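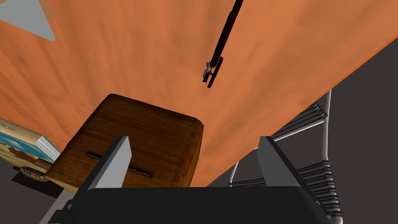
Visitor Information: Open Day FAQ

Thanks so much for all the lovely messages since we announced our open day at the Putton workshop on 11 April 2019. We've had plenty of the same questions coming through (and a few very good ones we hadn't thought of ourselves), so we've gathered the answers together in one spot.

What will I see when I get there?

Mostly robot arms handling household things! The main demonstration is our simulated tabletop, shown on the big screen in the front room, where a pair of arms works with everyday objects like a wooden box or a book. You'll get the view from right behind the gripper, looking out past its two fingers, which people tend to find a bit strange at first and then can't stop watching. After that we wander next door to see the real arms on their benches.

Why do you use a simulation at all?

Because it lets us make a mess for free. Jostitz, our practice program, can run the same grasp 1000 times overnight with the box turned a little differently each time, and in the morning we have a cuppa and go through the ones that went wrong. Corners and rounded edges keep us busy, and so does deciding where the fingers should go when there's other stuff sitting close by.

Can I have a go?

Please do! There are two control stations set up with the simulated table, and Ekkachai Suksawat will be there to get you started. He ran the same session for our February visitors and he's very patient, so don't be shy if you've never held a controller in your life. Turns are five minutes each when it's busy, longer if it's quiet.

Is it suitable for children?

Yes, and they're usually better at the controls than their parents. Kids need to stay with a grown-up in the bench room, and everyone has to keep behind the yellow line while the real arms are moving.

Do I need to book?

For the guided tour, yes, as each group is limited to 50 and the morning one fills up quickly. You're welcome to drop in to the front room any time between opening and closing.

Can I take photos?

Go for your life in the front room. In the bench room we ask you to leave the flash off, and please check with the person at the door before photographing the Nadance bench, as that work belongs to a partner.

Where do I park?

Behind the building, off the side lane. If the gate is shut, press the buzzer marked Dumitrescu and someone will come down to let you in.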